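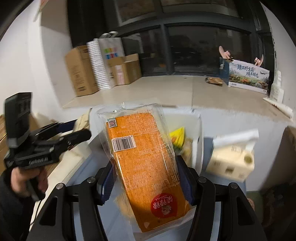
How I sort out my snack drawer (and keep it that way)

Our snack drawer used to be the sort you had to shove shut with your hip. Crisps on top, flat little packets slipping down the back, and a bag of raisins from goodness knows when. I've got a system now and it takes me one pot of tea to get through it, so I thought I'd write it up!

First, get everything out. I mean everything, even the stuff you know is fine. I put it all on the table and wipe the drawer with warm soapy water, then leave it open to dry while I get on with the packets.

Next, find the dates. This is the fiddly bit. On flat sealed packs I check both sides and then the seams, as dates do like to hide on a crimped edge. If you buy imported snacks (I do, far too many, from the Polák shop on the corner) you may not be able to read much of the label. What I do is look for a row of numbers with the year in it, and check whether it's the day it was made or the day to eat it by. A translation app on your phone is good for this. Mind you don't read the barcode number by mistake, I've stood there puzzling over one of those for ages.

Once I've got a date I write it on a bit of masking tape in thick pen and stick it along the top edge. Don't cover the ingredients, especially if anyone in the house has an allergy.

Now for the drawer itself. Mine is 56 cm wide and I split it into 3 sections with a set of Stosten dividers, but cut-down cereal boxes did the job for years before that. Flat packets go in standing up on their long edge, like records in a crate, soonest date at the front. Anything puffy goes on the left where it won't get squashed. The third section is for opened things, and each of those gets a clip.

Bigger bags, the 400 g and 500 g ones, don't go in at all. They live in a lidded tub in the cupboard and I top the drawer up from there.

A few odds and ends:

Lay soft cakes flat on top of the others, they dent if they're stood up.

If a packet feels puffed up and it wasn't before, bin it.

Chilli things and plain biscuits shouldn't share a section once opened. Ask me about the custard creams.

I do the whole lot again in September, when the lunchboxes come back out.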